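Stondthorpe opens its rain records to everyone

May 31, 2018

Anyone who has ever stood at a kitchen window in Stondthorpe and wondered whether it has rained this hard before can now look it up. The town's stormwater office has put its full set of rainfall and creek records online, free to use, and it is a wonderful thing to get lost in.

The collection goes back to 1827, when the owners of the old grain mill on Trujillo Creek started writing down the height of the water at the mill door. Those first notes are short and often grumpy. One entry for a spring week reads only "Creek over the step again." But they were kept up, year after year, and when the mill closed the town took over the books and kept going.

All of it has now been typed up, checked against the original pages and placed on a map. Click on a gauge and you get daily totals, the biggest storms on file and, for the newer stations, readings every few minutes. You can download any of it as a plain table, which local engineers have been asking for since long before this project started.

Why the records matter now

The town is redrawing its flood maps this year, and the old maps were based on a fairly thin slice of data. They used two gauges, one at the airport and one at the reservoir, both on high ground and both on the same side of the valley. Anybody who lives along the lower creek could tell you that storms behave differently down there. The new maps will draw on 31 gauges, spread from the ridge to the river flats, and on the mill books as well.

Long records are a great help with rare storms. If you only have a few decades to work with, a very large flood may not show up at all, or it may show up once and make everything look worse than it is. With nearly two centuries of notes you can start to say something sensible about how often the creek comes over its banks, and how far it goes when it does. The early readings are rougher than the modern ones, and each is marked with a simple grade from A to D so that users know how much weight to put on it.

The mapping work is being done with Vulora, an open modeling package that follows water across streets, yards and culverts as well as down the main channel. It is the first time the town has modeled its storm drains and its creek together. Early runs were shown at an open evening in April, and they held people's attention well past closing time! Residents crowded around the screens to find their own street, and quite a few went home and came back with photographs of past floods, high-water marks penciled on garage walls, and in one case a diary.

Those contributions are going in too. More than 600 household reports have been received so far, and the stormwater office is still happy to take more, whatever their age. A date and a rough depth are enough, and a photo with something in it that is still standing today (a fence post, a porch, a street sign) is even better.
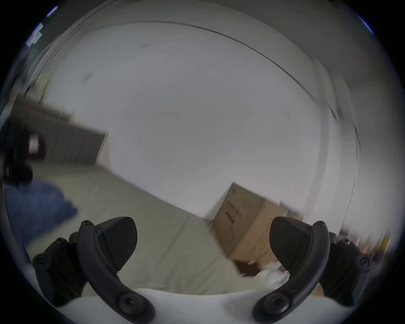
What happens next

Draft flood maps will go on show at the library on Mirkodia Street, with staff on hand in the afternoons to explain the colors and the depth bands. Paper copies can be borrowed for a week. Comments can be made on the map itself by dropping a pin and typing a note, or on a card at the front desk, and every comment will get a written answer.

After that the maps go to an outside reviewer and then to the town council for a vote. Once adopted they will be used for new building permits, for sizing culverts and for deciding which drains get replaced first. The stretch below the Trujillo Creek footbridge is already near the top of that list. The pipes there are too small by modern standards, and the early model runs show water backing up through them before the creek itself is full.

Schools are joining in as well. Each elementary school will get a rain gauge and a page of its own on the map, and the middle school science classes plan to compare their readings with the old mill books, grumpy entries included. Scans of the original pages can be viewed alongside the typed version, and they are worth a look for the handwriting alone.

The records can be reached from the stormwater page of the town website. Flood reports and photos can be handed in at the library desk or uploaded through the same page.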